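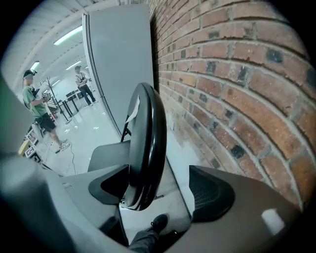 Brick wall and gray partition panel. Photo: Moulin Youth Baseball

Moulin Youth Baseball
Progress report to the Cernex Foundation
Submitted 02/08/2018

This report covers the second half of the grant period for the Indoor Winter Training Program. It follows the reporting outline in the grant agreement.

Participation

The program enrolled 200 players between the ages of nine and sixteen, which meets the target set in the agreement. Attendance held steady through the holidays and dipped in the two weeks after, when several schools in Sustitz moved their exam schedule. Players logged 2214 hours of supervised practice, counting batting, fielding and pitching sessions together. Conditioning work was recorded separately and is not part of that total.

Coaching

There are now 16 coaches on the roster. All have completed the first-aid course and the background check required by the league. Pitch limits for the younger age groups were written into the session plans, and coaches record counts for every bullpen session. Two coaches are still waiting for their umpire clinic certificates.

Equipment

The batting helmets and catcher's gear ordered in the first half were delivered and issued. The second pitching machine arrived with a faulty feeder and was returned to Drarkano under warranty. A replacement has been promised for the end of February. Until then, the older groups are sharing one machine, and batting sessions have been shortened by ten minutes to allow for this.

Budget

Spending is within the approved amounts in every category except transportation. Bus service from Sustitz cost more than planned after the route was extended to a third school. We request permission to move the unspent portion of the printing line to transportation. No increase in the total award is requested.

Next period

Outdoor practice will begin when the infield at Moulin has drained and passed inspection. Tryouts for the spring travel team will follow. The final financial statement will be sent with the closing report.

Related items
First-half progress report
Spring tryout registration
Pitch count guidelines for parents
Bus schedule, Sustitz route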